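Right, a few of you asked what I've been up to in the shed every evening since September, so have a thread. Tea recommended. 1/

Short version: I'm building a two-armed robot that can tidy a small round table. Long version: before I let it anywhere near a real table I'm making it practise in a simulated room on my old desktop, as the last real thing it tidied was my good mug (RIP) 2/

The project's called Flikura. Imre Bodnár came up with the name and I've been too lazy to argue. He does the metalwork at the shared workshop, I do the code and most of the swearing. 3/

The job sounds dead simple. There's a small rainbow-striped thing on the table, and the white arm has to go over to it, get its fingers either side and pick it up. A toddler could do it! My toddler nephew HAS done it, with a xylophone, at speed 4/

So these are from Thursday night's run, three from the head camera and one from the gripper 5/
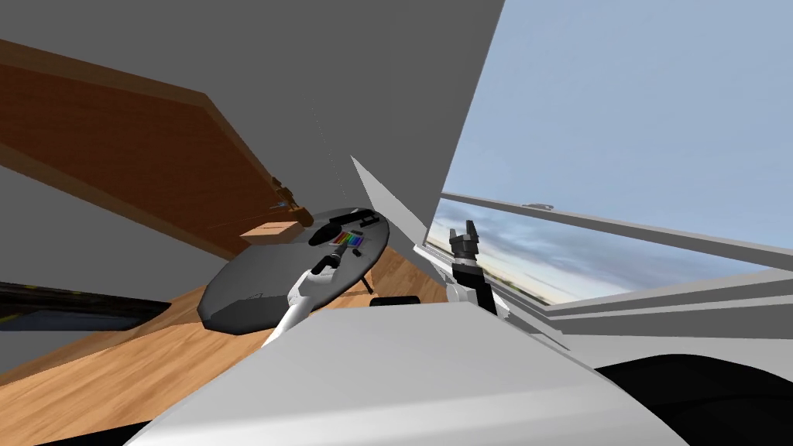
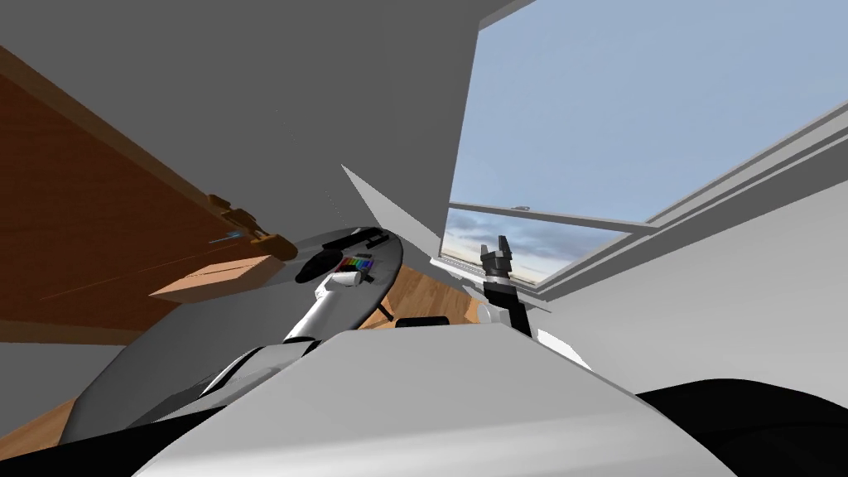
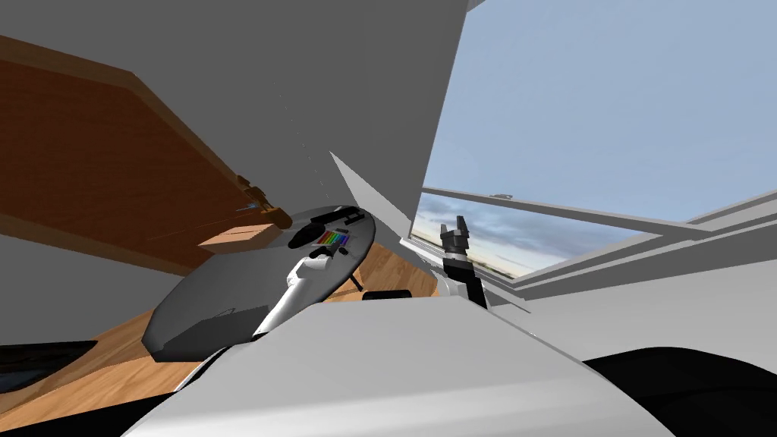
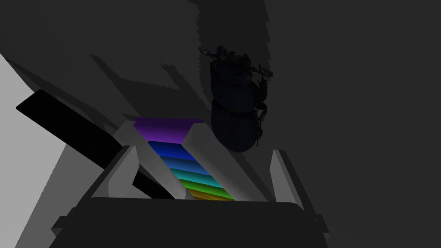 Flikura in the sim room: white arm at the table in the first three, gripper close-up with the stripes between its fingers in the last.

Yes, there's a beetle in that last one. I'm very fond of the beetle. Moving on 6/

Several people have already messaged me to ask why the room's wonky. The head is tilted right over, so the window and the floor go with it. I've got used to it and now normal rooms look a bit off to me 7/

The black gripper by the window is the other arm. I haven't written its half of the code yet, so for now its whole job is to stay up there with its fingers open and keep out of the way. Same, to be fair 8/

Numbers, for those who like them: 1,189 tries logged so far, 970 of them counted as a clean grab. I was chuffed with that until Gumaro Ayala asked how many of the rest were the same mistake over and over. Went and checked. 148 were the wrist coming in too low and clonking the table edge. Brilliant, thanks Gumaro 9/

The fix was embarrassingly small. I'd measured the wrist height from the wrong side of the joint (yes, again, I know) and then spent five evenings blaming the motor settings. If you're doing anything like this at home, draw your joints on paper and stick the paper on the wall. Mine's next to the kettle now 10/

Someone asked whether you need a posh computer. You don't! Mine's second-hand and sounds like a hairdryer. I turned the shadows down to the cheap blocky sort and it copes fine as long as I don't open anything else while it's running 11/

Next up is the real arm. Imre has cut the base plate and it's lovely, but two of the holes don't line up with the shoulder bracket and we're both quietly sure it was the other one's drawing. Back at the workshop with a file this weekend 12/

If anyone's got a small round table they don't love very much, give me a shout. Grey would be ideal, so it matches the one in the sim. I can collect, and I'll bring biscuits 13/13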